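Greleck scalloped bowl, mint green – used for fruit

I bought this bowl to replace a footed glass one that took up too much counter. It has been in use since April, mainly for grapes, apples and avocados.
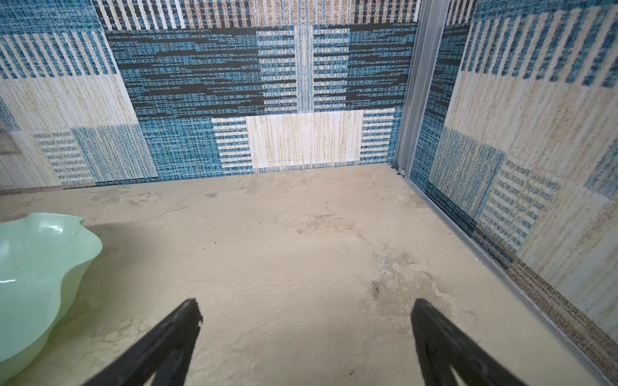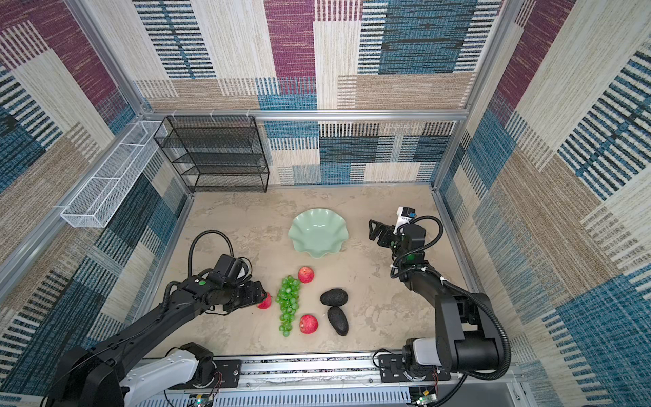

The wavy rim is the main functional difference from a plain bowl. Each flute gives the fingertips a place to grip, so it can be turned or lifted one-handed with a moderate load. The drawback is cleaning. Grape residue collects in the low points of the flutes and a flat sponge misses it. A bottle brush works.

Capacity is adequate. Mine takes a bunch of grapes (500 g), 2 apples and 2 avocados, with the grapes on top. A third apple rolls off. I keep the avocados out until they soften, then move them to the fridge.

The glaze has held up to 3 months of daily washing with no crazing. It does show water spots under a strong lamp. The base is unglazed and will mark a soft surface if dragged – lift it, or add felt pads.

Jummai Adeleke has the Linumley version with a straight rim. It stacks better and is harder to pick up full.

Rating: 4 out of 5. One point off for the flutes.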